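La sala 441

El servicio de inventario del edificio Trono recibió en diciembre la instrucción de dar por cerrada la relación de bienes de la planta cuarta. Faltaba únicamente la sala 441, destinada en otro tiempo a las visitas de la delegación de Ekthorpe y omitida en los dos recuentos anteriores por motivos que el expediente no recoge.

La instrucción era breve. Debían consignarse los muebles, los tejidos, las instalaciones de pared y cuanto estuviera unido al suelo o a los tabiques. El funcionario encargado de la tarea, que en los escritos figura siempre como «el firmante», subió a las cuatro de la tarde con el formulario 99 y una copia de la llave.

Empezó por el paño. El formulario preveía cortinas, manteles, fundas y banderas, con una casilla para cada clase, y aquella tela blanca no se dejaba inscribir con facilidad en ninguna. Colgaba en pliegues flojos y el sol le daba a trechos, de modo que una parte parecía recién lavada y la otra, gris desde siempre. El firmante anotó «tejido blanco, una pieza» y dejó la casilla en suspenso.

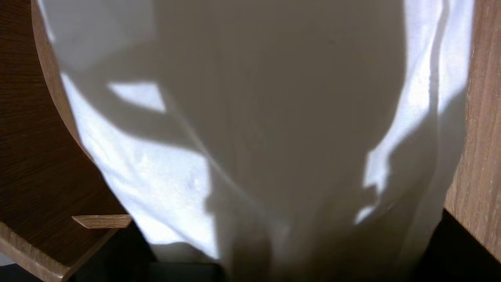

Haugen sostuvo, en nota remitida a la mañana siguiente, que la casilla no podía quedar en suspenso. Una tela que cuelga es cortina mientras no se demuestre lo contrario, y el hecho de que no cubriera ventana alguna afectaba a su utilidad, pero no a su naturaleza. La nota añadía que en la sala 439 se había resuelto un caso análogo en favor de la funda, y que aquella resolución había sido un error.

El firmante contestó por el conducto ordinario. Reconocía la autoridad de la nota y solicitaba, con el debido respeto, que se le indicara dónde terminaba una cortina y dónde empezaba lo demás. Mientras llegaba la respuesta, volvió a subir.

La segunda tarde correspondía al rincón. Había allí una mesa auxiliar redonda, de tono claro, con el borde realzado, y sobre ella un teléfono de los de cordón rizado. El teléfono figuraba ya en una relación antigua con la extensión 1113; la mesa no figuraba en ninguna. Esta circunstancia obligaba a suponer que, a efectos administrativos, el aparato llevaba años sostenido en el aire.

El firmante levantó el auricular. La línea daba tono. Marcó la extensión de su propio despacho, dos plantas más abajo, y la dejó sonar hasta que comprendió que no había allí quien contestara, puesto que él estaba arriba. Colgó y escribió: «Funciona».

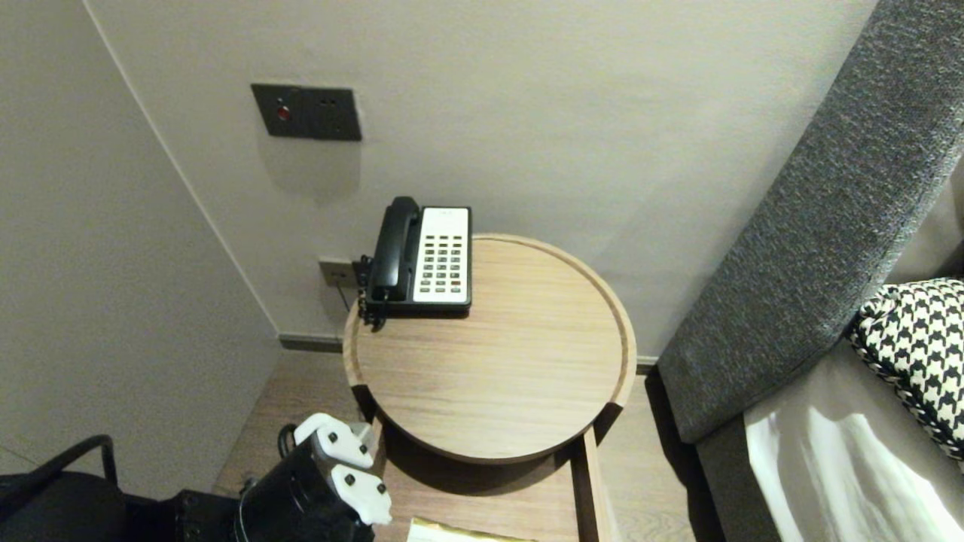
Teléfono de sobremesa y mesa auxiliar, rincón de la sala 441.

En cuanto a la placa oscura de la pared, con su botón rojo, el expediente guardaba un silencio completo. El firmante consultó el plano de instalaciones, firmado por la casa Koline, y encontró en ese punto una cruz sin leyenda. No pulsó el botón. En el formulario hizo constar que no lo había pulsado, para que la omisión no se atribuyera a descuido.

Esa noche redactó tres versiones del apartado. En la primera, el botón servía para llamar a alguien; en la segunda, para que alguien dejara de venir. La tercera se limitaba a la forma y al color, y fue la que pasó a limpio.

Quedaban los cables. El reglamento exige seguirlos desde la toma hasta su término, y el firmante se arrodilló junto al rodapié, sobre el suelo claro, con la linterna entre los dientes. Uno bajaba desde la pared en una curva perezosa e iba a parar a un pequeño enredo

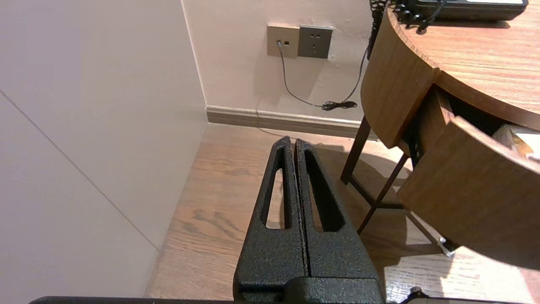
que el reglamento, por lo demás minucioso, no contemplaba. Había artículos para el cable tendido, para el cable recogido y para el cable en desuso. El firmante permaneció de rodillas un tiempo que no consta. Pensó en las visitas de Ekthorpe, en las personas que se habrían sentado cerca de aquella mesa con el abrigo puesto, a la espera de una llamada – o del permiso para hacerla –, y le pareció que también ellas habían quedado fuera de la relación.

Escribió «conjunto de cables, un enredo» y se levantó con dificultad.

La respuesta de Haugen lo aguardaba sobre su escritorio. Ocupaba una sola línea: la cortina termina donde deja de preguntarse por ella. El firmante la leyó dos veces, le puso sello de entrada y subió de nuevo, aunque ya había pasado la hora, para mirar el paño desde el otro lado. 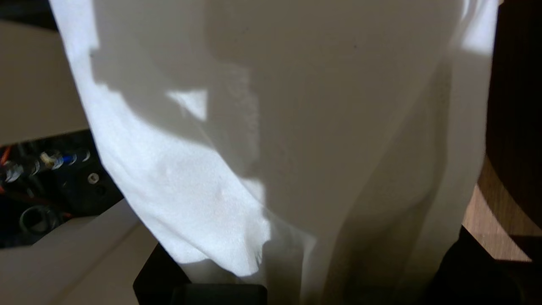
Anexo al formulario 99

Sala 441. Mesa auxiliar redonda, una. Teléfono, uno, en servicio. Placa con botón rojo, una, sin comprobar. Cables, un enredo. Tejido blanco, una pieza; clase: pendiente.

El firmante propone que la sala se incluya en la relación con carácter provisional y que se mantenga la línea de la extensión 1113. Solicita asimismo conservar la copia de la llave hasta que se resuelva la casilla.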